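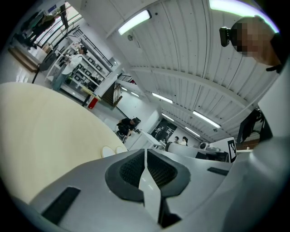 ok so the left gripper has been lying to us. short thread while I'm still annoyed

Symptom first. Jaws shut on the thing, you can feel them shut, and the log says they're still open a crack. Small offset. Right gripper fine.

Did not notice for a whole batch. 314 episodes of slippers, that's the task right now, pair of slippers on the round table, line them up, and every left hand width in there is suspect.

Zlatko found it, not me. He was plotting jaw width for something else and went "why does your left hand never close"

First guess was the fiducials. Cube on the gripper gets bumped, pose drifts, everyone blames the cube. Reprinted the faces, re-glued, recalibrated. Lost a morning. Same offset.

Second guess was the cable. Swapped left and right cables. Offset stayed on the left. ok so not the cable

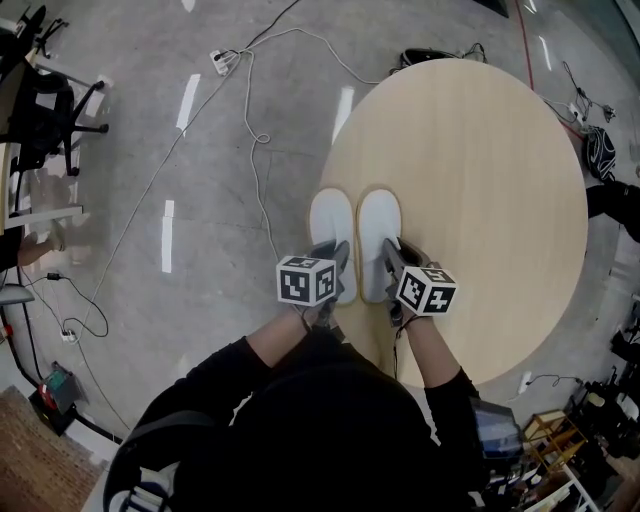 Third guess, and I'm not proud of this one, was me. I squeeze softer with my left. Kalliopi took over for 5 runs and got exactly the same number I did. So I've been cleared

Opened the shell. The little magnet on the jaw shaft, the one the encoder reads, was turning on its seat. Glue let go. Each hard squeeze it slips a hair, and it never slips back.

Which explains why it looked fine at every morning check!! We zero it at startup. Zero hides it. Then it creeps all day and by 4pm you're way off

The bit that bothers me more — the Zorkell software has a drift warning. It was on. Threshold was set to 500 ticks by someone (Todor says not him, I say hmm) and we never got near that. It's at 48 now and it would of tripped before lunch.

Also the safety side, bc Beverley asked and she's right to. Handheld, worst case is bad data and a sulk. But the arm replays these widths. If it thinks the jaws are open when they're shut it keeps on squeezing. Slipper doesn't care. A finger would. Replay from that batch is locked until it's sorted.

What we changed
zero check at start AND end of every session
paint mark across magnet and shaft so you can see it move
end of day offset goes in the log, by hand, with initials

Can we save the batch? Maybe. Ajith thinks the slip is steady enough to back out if we know start and end offset. We only know start. He's trying anyway, I'd bet on redoing most of it

New glue is curing on the left one now. If anybody has had the same thing on a Pavik encoder tell me what adhesive you used, ours was whatever came in teh box

Will post the before/after plots when Zlatko stops fiddling with the colors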